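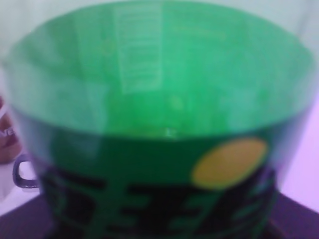 Issue 46

# Rernberg tabletop cell: set-up and care

Maintenance notes and data card for the mug-and-bottle cell. Applies to the arm, the gripper, the wrist camera and the fixed camera. Recordings made with the cell are covered at the end.

## Before power-up

1. Wipe the tabletop with a barely damp cloth. No solvent - it leaves a film that shows up as glare.
2. Check the gripper fingers for play. Push each one sideways by hand with the power off. If it moves and stays moved, tighten the two screws at its root.
3. Run the wrist camera cable through your fingers from the plug to the first clip. Replace it if the jacket is nicked.
4. Clean the wrist lens with a dry lens cloth. Do not turn the focus ring.

The focus ring is locked with a dab of Plalta thread seal. Focus is set for the working distance, and anything right up against the lens will be soft. This is accepted and should not be logged as a fault. If the image is soft at working distance as well, the seal has let go and the ring needs resetting with the printed target.

## Laying out the table

Mugs go at the front and the taller items behind, with handles turned to the arm's left. Leave the near half of the table clear for the homing move. The layout is set by eye from the fixed camera view, with the arm parked

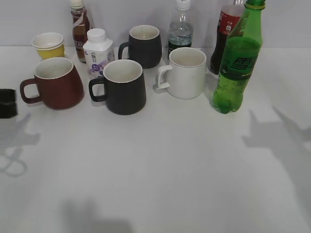
or at least high enough that it does not block the middle of the table. Lamps stay where they are. Moving a lamp changes every shadow, and recordings from before and after the move should then be kept in separate folders.

Caps must be on and tight. A bottle that has been squeezed out of shape is taken out of the set, as the grip width stored for it will no longer hold.

## Gripper

| Item | Interval or setting |
|---|---|
| Finger screws | check every 50 runs |
| Finger pads | replace every 80 hours |
| Force limit, plastic bottles | 46 % |
| Homing | after any collision stop |

Pads are the Kason flat type. The ribbed ones fit but catch on mug handles. After changing pads, close the gripper on nothing and zero it, then repeat with a mug of known width.

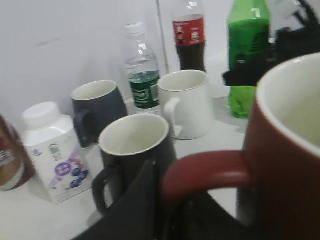
*Wrist camera view: black finger at lower centre, red mug handle beside it.*

If a handle snags, stop the arm and open the gripper by hand with the release lever. Backing out under power bends the finger mount, and a bent mount has to be replaced as a unit.

## Data card

- **Content:** colour video from the wrist and fixed cameras, joint positions, gripper width
- **Objects:** mugs, paper cups, bottled and carton drinks
- **Known limits:** close-range blur on the wrist camera; wrist colours vary and are not corrected
- **Labels on packaging:** left as they are, not masked

Clear and tinted plastic gives the Dobson width estimator trouble at short range. The current advice is to take the width from the last sharp image and ignore later ones.

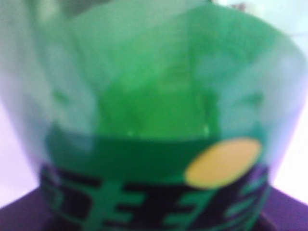 One reply on the issue tracker disagreed: taking the last sharp image worked on mugs, but on tall bottles the arm still had too far to travel, and reading the width from finger position at contact gave fewer dropped grasps. The reply also asked for the contact threshold to be written into each recording's header.

The header change is open. Until it is merged, note the threshold by hand in `cell_log.txt`, one line per session, in newtons.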